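Section 7: Setting up the Lirnness countertop sandwich press

Read this section before you plug the press in for the first time. Installation of the optional wall bracket is covered in the Zadberg bracket leaflet packed with it.

Choosing a place

Set the press on a level, heat-resistant surface. Leave a hand's width of free space behind the hinge so the lid can open all the way. Do not place the press under a low cabinet -- steam rises from the back vent and will damage painted or veneered doors over time.

CAUTION: The press draws up to 2000 watts. Connect it to a grounded outlet of its own. Do not use an extension cord.

First heating

1. Remove the cardboard sheet from between the plates.
2. Wipe both plates with a damp cloth and dry them.
3. Close the lid and turn the dial to 192 °C.
4. Let the press run empty for 7 minutes. A light smell is normal the first time.
5. Switch off, unplug, and let the plates cool with the lid open.
6. Wipe the plates again.

Preparing the sandwiches

Assemble everything before you heat the plates. Bread that sits on a hot plate while you look for the cheese will brown on one side only. Keep fillings a finger's width in from the crust, and drain anything packed in oil or brine.
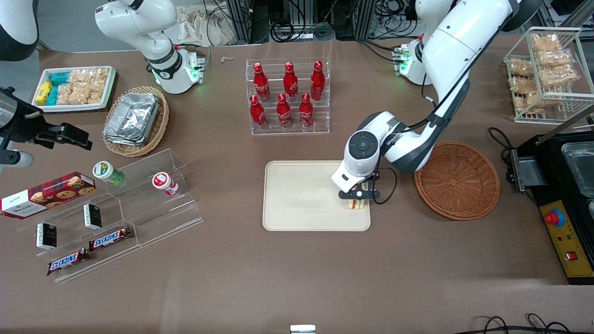 Small sandwiches cook faster than full slices and should go toward the front of the lower plate, where they are easy to reach. If you are making a mixed batch, start with the thickest ones. The floating hinge levels itself to the tallest item, so thin sandwiches pressed next to thick ones will stay pale on top.

Pressing

1. Turn the dial to the setting you want. Use 155 °C for soft rolls and sweet fillings, and 192 °C for sliced bread.
2. Wait for the green light.
3. Lay the sandwiches on the lower plate and lower the lid by the handle. Do not push down on it.
4. Check the color after three minutes.
5. Lift the sandwiches out with a wooden or silicone spatula.

NOTE: The green light goes out and comes back on during use. This is the thermostat working and does not mean the press has switched off.

CAUTION: Never use metal utensils on the plates. Scratches in the coating are not covered by the Itorside warranty.

After use

Unplug the press and empty the drip tray once it is cool. The drip tray may be washed by hand in warm water. The plates do not come off on this model. For cleaning burned-on cheese, see Section 8.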